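Soston kitting cell: progress report to the Okness fund, second period

Hello again from the packing floor at Prernero. You asked for less jargon this time and more about the people, so I've tried to write this the way I'd tell it over coffee. The money side is in the spreadsheet I sent separately.

The short version: the cell is up, it runs on day shift only, and it now does the peg-and-block part of our kitting work for 5 of the 14 kits on the list. We promised you all 14 by the end of this period, so we're behind, and I'd rather say so up front. The round parts have gone well. The odd shapes have not – the arm gets them to the right spot and then fusses over the angle, and an operator has to step in and finish the job by hand.

Most of our testing since January has been on the practice setup. It's a foam board with cutouts of different shapes, and we use it to try out a new grip or a new speed before anything touches a customer's kit. We had a big argument about whether that was time well spent (I was on the "just run the real thing" side and I lost). I've come around. A bad grip on foam costs us a minute, and a bad grip on a finished kit costs us the kit.

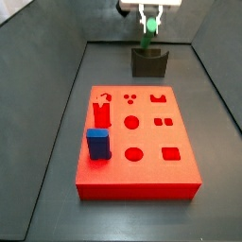 Practice setup: green peg in the gripper over its holder, red shape board in front.

Now the people, which is the part I really wanted to get to! There are 28 of us on the kitting line across both shifts, and no one has lost hours over this. That was our condition going in and it has held. What has changed is the day itself. Kitting used to mean the same wrist motion for a whole shift, and folks now rotate through the cell, hand kitting and final check. The sore wrist complaints haven't gone away, but the day crew brings them up less at our morning meeting. Night crew feels left out, and they have a point. They get all of the hand work and none of the training so far.

The training took longer than I budgeted. We use the Neagu course, which is fine, but it assumes you already know what a teach pendant is, and most of us didn't. Two of our longest-serving packers ended up rewriting the first chapter in their own words and that's the version everybody uses now. I'd like to pay them for that time out of the training line if you're okay with it.

One worry I should pass along. People keep asking who gets blamed when the arm drops something. Right now the stop gets logged under whoever is signed in at the cell, and that feels lousy when you were only standing there. We're changing the log so a machine stop is its own category.

Next period we want to do a trial run of 1,000 kits with the cell and a night crew together, get the square and rectangular blocks working without help, and open up the training to nights. The curvy parts will wait until after that. I'll need your answer on the training money before we set the night schedule.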